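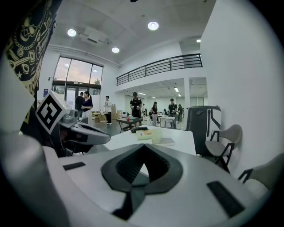 Friction is the force that tries to stop two things sliding past each other. You can feel it when you rub your palms together. Every surface has tiny bumps, even one that seems smooth, and when two surfaces press together the bumps catch. Rubber is very good at this. It is a bit squashy, so it sinks into the small dips of whatever it touches. That is why you find it in places where slipping would be a nuisance, like the dark V-shaped pad set into the white body here, which has fine ribs on its inner surface. Bike handles and the soles of your runners often have ribs or grooves too.

Water changes things. A thin layer of it can get between two surfaces and keep the bumps apart. Grooves in a tyre or a shoe give the water somewhere to go, and the rubber can touch the ground again.

## Shiny floors

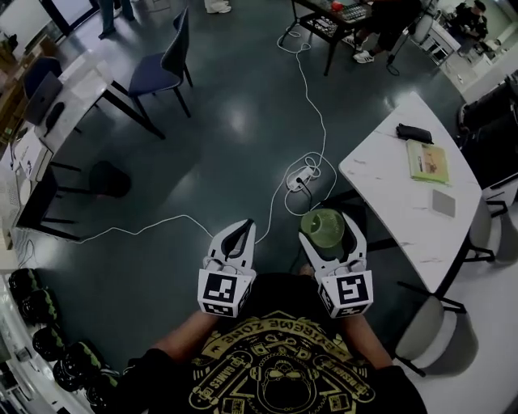
Some floors are made with big bumps and some are made with very small ones. A bumpy floor scatters light in all directions and looks dull. A smooth floor sends light back neatly, so you see reflections in it, the way the dark green floor here shows the lights overhead. You might expect a plastic tub with a lid to slide a long way on a floor like that. It depends on what the tub is made of and how heavy it is. Socks slide well on polished floors, but bare feet usually grip.

## Try it at home

You need a tray, a coin, a rubber (the kind you use on pencil) and a wooden block.

1. Put all 3 things in a row at one end of the tray.
2. Lift that end slowly. Ask someone to hold the other end still.
3. Write down which one slides first and which one slides last.
4. Wipe the tray with a damp cloth and do it again.

Graham Haslam's class at Valludau tried this in August. Their coins went first and the rubbers stayed put the longest. Your tray might have a different colour or coating, and your results might be different as well.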